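Weekend sorter and pricer, Skevano Kids' Resale

Casual, two shifts a week, Magalhães Street warehouse

Posted 28 November 2025

Children grow. It's terrible for parents and very good for us. Skevano buys and resells secondhand kids' clothes, and we need one more person on the sorting floor before the summer holidays, when every household in the suburb decides to clean out the wardrobe on the same morning.

You'll open bags, check what's in them, and decide whether each piece is fit to sell, fit for rags or fit for a stern email. You'll look for stains, dead elastic and missing press studs. You'll also check pockets. We've had sultanas, gravel and a tooth.

Most of it is small, soft and has a face on it.

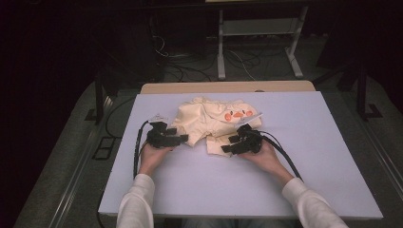 2 min read

Pricing is done in our stock program, Clurent, which was written in a hurry and behaves like it. We'll train you. If you can stay polite to a label printer, you're most of the way there.

You don't need retail experience. You do need to be able to stand for a whole shift, lift a full bag onto a bench and tell a size 2 from a size 3 after the tag's been cut out. A strong opinion on the colour beige is fine, but please keep it out of the grading.

Pay is the casual award rate with weekend penalties. There's free parking, a kettle, and a staff discount you'll use more than you planned to, even if you don't have kids.

To apply, drop a resume and a few lines about yourself at the front counter, or post them to Skevano, 232 Magalhães Street. Cover letters over 450 words will be read by whoever lost the coin toss. Applications stay open until the spot is filled.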